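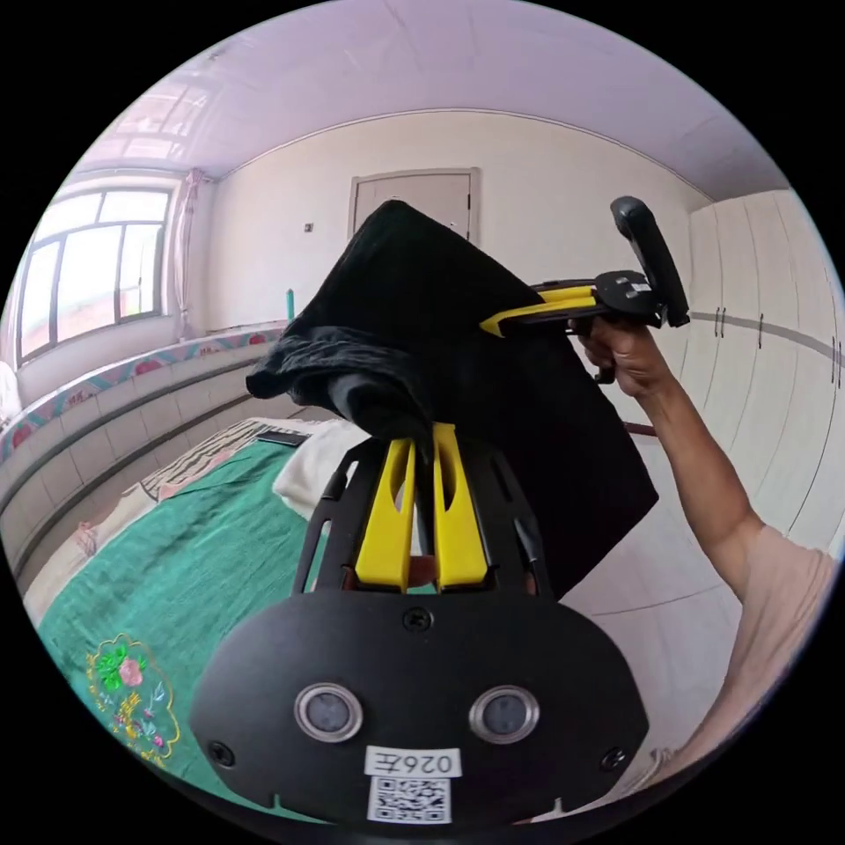
**Thursday, dye bench, second indigo vat**

The Pletcombe vat is alive! Came in at 8, lifted the lid and there was the coppery skin right across the top, with a proper fat flower of blue bubbles in the middle. Liquor underneath is a clear yellow-green, like weak apple juice. After last week's sulky grey soup I could have danced.

Recipe, so we can do it again:

- 67 g ground indigo, wetted out overnight
- fructose at twice that, lime at one and a half times
- topped up to the shoulder of the tall bin, stirred slowly, left alone

I think the slow stirring is what did it - last time I whipped far too much air in. Also used the Sonalton lime, which is finer and doesn't sit in a lump at the bottom.

Test strips: linen, old sheeting and the Bunley wool. 5 dips each, ten minutes out on the line between dips. Linen is gorgeous, a deep even navy by dip four and hardly any darker after that. Sheeting went patchy near the hem, probably old starch, so scour it again before trying anything bigger. The wool took colour fastest of all but feels a bit harsh. Lime is rough on it, so keep wool for the fermentation vat (when we get one going, and I really want to).

Weighed the whole batch dry at 361 g. Strips are numbered from 158 onwards in the swatch book, following on from the madder set.

Rub test on the linen left a faint blue on white cotton. Will rinse with a splash of vinegar and try again once it has rested.

The Guerra sample card has a lovely greeny mid-blue on it that I'd like to chase next. Weld first, then two short dips? Worth an afternoon.

Please don't stir the vat before lunch tomorrow. Lid on, blanket round it, heater on low. More pH strips needed.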